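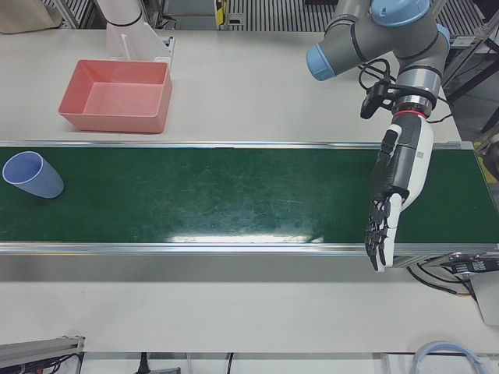

Two weeks with the Cirker tabletop sorting kit

So I finally got my hands on the Cirker kit a bunch of you have been writing in about (hi, Darcy Cosgrove, you can stop emailing me now). Rawiri Tamihana at Grernell let me set it up in a corner of their shop for 2 weeks in January, and I had way more fun than I'd planned on!

The idea is simple. You get the arm, a humanoid hand with a wrist camera, a long belt and the software to tie it all together. You show the arm what to do with a thing, it watches and copies, and you fix whatever it gets wrong. We went with plastic cups into a bin, mostly as Rawiri had a stack of them and they don't break.

A cup standing up was easy. We had that going before lunch on the first day. A cup lying on its side was another story, especially over by the far rail, where the fingers kept nudging it along instead of getting around it. It took 71 demos before I was happy with those. The handbook says 20 should do it, and, well, maybe for somebody with steadier hands than mine.

A few gripes. Shiny belt glare threw the camera off until we turned one of the overhead lights away, and there's not a word about lighting in the handbook. The cables come with no clips, so buy some. And the belt speed dial is touchy at the low end, where you'll want it most.

On the plus side, support was great. I called at 4:30 in the afternoon with a hand that wouldn't open and Aileen Enriquez stayed on the line till it did (I'd skipped a setup step, of course). Updates took a couple of minutes and never wiped my saved tasks.

Cirker rents the whole thing for $1,000 a month, with shipping both ways included. For a small shop that wants to try this stuff out before buying, I think that's fair. I'm asking to keep it through spring so I can try it with lids next.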